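To: durnholm-neighbors list
From: Styliani Antoniadis
Date: 12th January
Subject: Re: Re: water heater making a noise like popcorn

Le Goff wrote:

> Ours is the same age as everyone else's on the hill and has been
> popping and rumbling since before the holidays. My brother-in-law says
> it's sediment and I should drain the tank. The man on the phone says
> it's sediment and I should buy a new tank. Does anybody have a view?
> Also is it going to explode. Asking for my wife.

I have a view, and I have the receipt to go with it.

Your brother-in-law is right about the cause. Water up here is hard enough to chew, the minerals settle on the bottom of the tank, and the burner then has to cook its way through a layer of gravel. The popping is water trapped under the gravel turning to steam. As for exploding, very unlikely, provided the relief valve works. That's the brass thing near the top with a pipe running down from it. If it's dribbling or crusted shut, stop reading mailing lists and call a plumber.

I got a quote from Skotov in December: $1,344 for a new forty-gallon tank, installed, old one hauled off. I said I'd think about it, and went down to the basement with a garden hose.

What I did, for what it's worth:

Turned the gas control to "pilot." If yours is electric, shut it off at the breaker, and I mean off, or you will burn out the elements and be buying from Skotov after all. Closed the cold supply. Ran the hose from the drain valve to the floor drain, opened a hot tap upstairs to let air in, and opened the drain.

Nothing came out. I had expected a torrent and was standing well back. The valve was plugged solid, so I closed the upstairs tap again and opened the cold supply for a few seconds to give it a shove, and what came through looked like wet cat litter. I repeated that 5 times - short bursts, then let it drain - until the hose ran clear. Call it roughly two hours, one of which I spent looking for a hose washer.

Let the thing cool down first, by the way. I gave mine overnight. Water at 120 degrees coming out of a cheap hose is no joke, and the hose will go soft on you and wander.

Fill the tank completely before you turn the heat back up. Leave a hot tap open until it stops spitting.

We had no hot water until lunchtime the next day and the laundry got done out of order, to some complaint from the back bedroom.

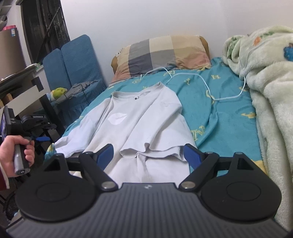
Gray T-shirt, turquoise sheet, charging cable.

Mine is seven years old and the popping is down to a sort of occasional cough. I'd try draining yours before spending anything. If the drain valve is plastic, go easy on it, and have a cap that fits the threads in your pocket before you start, in case it won't close properly afterward. Mine dripped for 2 days until I put a brass cap on it.

One more thing. Somebody on here recommended Listex descaler poured in through the anode port. I haven't tried it and can't get my anode to budge anyway. If you have a breaker bar I could borrow, I'm home most evenings.

Styliani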